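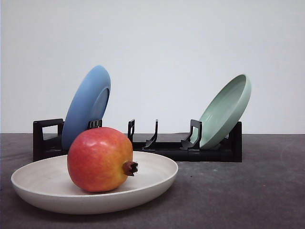
Have you ever wondered how rubber gets its shape? It starts out as a soft, stretchy lump, a bit like very stiff bread dough, and you can't build much with that! To make something useful, people squash it into a mould, a strong metal block with a hollow inside. Think of a pomegranate, with its round body and the little pointed crown at one end. If you wanted a rubber one, your mould would need a hollow with all those shapes in it, crown and points included. Most moulds come in 2 halves, so you can get your rubber pomegranate out again.

Print this page | E-mail this page to a friend

Squash and cook

At the Grewal works in Stolleck, the biggest press is called the Lerier, and it squeezes the mould shut very hard indeed. The mould is hot too! Heat changes the rubber inside. Before cooking, its long, wriggly molecules can slide past each other like cooked spaghetti. Mixed in with them is a yellow powder called sulphur, and when everything gets hot, the sulphur ties the strands together with tiny bridges. Now the rubber can stretch and spring back -- boing! A small bung takes about 26 minutes, and a thick bumper for a boat takes longer, as the heat has to creep all the way to the middle.

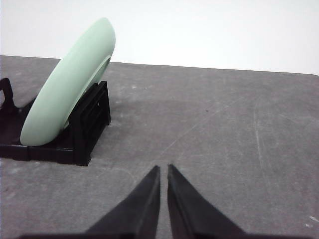 A green plate standing in a black rack.

What is flash?

Look closely at a rubber toy or the sole of your welly. Can you find a thin line running along it? That's where the halves of the mould met. A little rubber often squeezes out through the gap and makes a frilly edge called flash. Workers trim it with a blade, or freeze the parts until the flash goes brittle and snaps off. Brrr!

Some moulds make one big thing. Others, like the tap washer mould at Prurkumard, make 40 little things in one go -- rather like a giant bun tin.

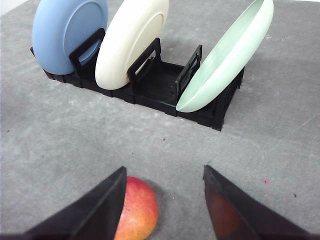
Try it yourself

Press some modelling clay over a clean shell, then lift it off gently. You've made a mould! Push a different colour of clay into the hollow (a dusting of flour first stops it sticking) and peel it out. Did you get any flash round the edge?

Contact us | Copyright Grewal Rubber, Stolleck | Back to top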